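MECH project stream, handout 7
Contact tasks with the wrist view
Posted February 14, 2025. Replaces the January version, bin that one.

Quick notes, typed up after the lab. Slides are on the course page but half of what I said wasn't on them so read this too.

Where we are
Teams should have the arm homing, gripper opening and closing on command, wrist camera streaming to the bench PC. If your not there yet come to the help session, don't sit on it. Ollum bench and Prornitz bench are set up the same now, same gripper fingers, same camera mount, so code should move between them. Check the config file anyway. The bench name is on line one and people keep forgetting to change it.

Up to now everything has been pick and place. Foam blocks, open table, approach from the top. Contact tasks are different: the finger goes up against something and stays there, and the something has edges, seams, bits sticking out. The object is big compared with the gripper, so it fills a lot of the camera image and you lose your background reference.

Vocabulary for the report
Use these the same way or I can't mark it.
Approach: free motion, no contact, ends at the standoff pose.
Standoff: the pose you stop at and check from. Short pause, save an image.
Touch: first contact. From the force reading, never from the image alone.
Hold: contact kept up within your force band.
Retreat: back out along the line you came in on. Same line!! Don't go sideways with the finger in a seam.

Choosing a contact point
Pick it on paper first. Walk round the object, get down low, look from underneath. Undersides are where most of the useful features are and also where the light is worst. Things to write down for each candidate point:
- what two surfaces meet there
- which way the finger has to come from
- what is next to it that you could catch on (teeth, tabs, ribs, clips)
- what the second finger does while the first one is touching

That last one gets skipped every year. You plan a path for one finger and the other one comes along for the ride. Both fingers, plus the camera body, plus the cable, all have to fit. Draw the whole hand.

Reading the wrist view
Camera moves with the hand. So the gripper stays more or less put in the image and the world slides past. Good news for checking alignment, bad news if you're used to a fixed camera. Some points:

Left and right flip on you when the wrist rolls. Write the roll angle beside every saved image.

Depth is poor. Something can look like its touching when it's well short. Two surfaces overlapping in the image tells you they line up from that angle, full stop. Confirm with force.

Find one feature on the object you can recognise from any pose and use it as your anchor. Knobs are good. Repeating texture is terrible, eg. a band of grooves looks identical one groove over and your tracker will happily jump. A short row of separate things you can count is okay as long as the whole row stays in view.

Shiny parts. Black gloss and white gloss both throw small bright spots which move when the camera moves. Mask them or your feature detector will love them. Screws on the gripper do it too.

Background clutter. Shelves, boxes, plastic wrap. Leave it in. If it only works against a bedsheet it doesn't work. Do crop it out of the tracker window though.

Settings
Standoff check: save 4 images, compare the anchor position across them, go on only if it's steady.
Log rate is 200 samples a second for force. Camera is far slower, so don't pair them by row number, pair them by timestamp. This was the single biggest mistake in the last set of reports.
Exposure 800 on the camera slider to start. Go up if the underside is lost in shadow, but watch the pale parts, they blow out first.
Speed: slow setting for everything past standoff. No exceptions, and yes I can see it in the log.

Common faults, from the January reports
Touch detected in free air. Usually the cable tugging on the wrist. Re-route it, zero the sensor at standoff, try again.
Force climbs during hold. Position loop still trying to get to a target inside the object. Switch modes at touch.
Tracker lost at the last moment. Finger covers the feature as it arrives. Choose an anchor away from the contact point, ideally on the other side of the image.
Finger drags on retreat. See above, same line out.
Team Prorkik had all of these in one run and wrote them up properly, which got them a better mark than some clean runs with no explanation. Write up the mess.

Worked view: rim and body
Round grey appliance, task from the Jankauskaitė set. Contact point is the junction between the ribbed black rim and the grey body. Gripper tip is at the junction, coming up from below, blue strip along the top edge of the gripper where it meets the rim. Second part of the gripper sits lower and to the right, overlapping the white frame in the view, so in your sketch work out how close it really is.
Do these on the printout:
1. Mark the contact point. Mark the approach line.
2. Choose an anchor. I'd take the round knob on the lighter panel. Argue with me if you like but give a reason. Why not the grooves?
3. The teeth under the rim: are they a snag risk on this approach? On retreat? Answer both seperately.
4. Circle every bright spot you would mask.
5. Say which touch/hold claims you can make from this one image and which ones need the force log.
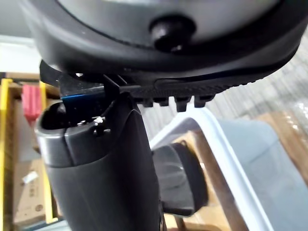 To hand in
One page per team, sketch included, photo of a pencil sketch is fine. Answers to the five items plus one force plot from your own bench with standoff, touch, hold and retreat labelled. Put the bench name in the file name. Late ones go in the same folder, I'll see the timestamp. Next handout is calibration, so bring your checkerboard.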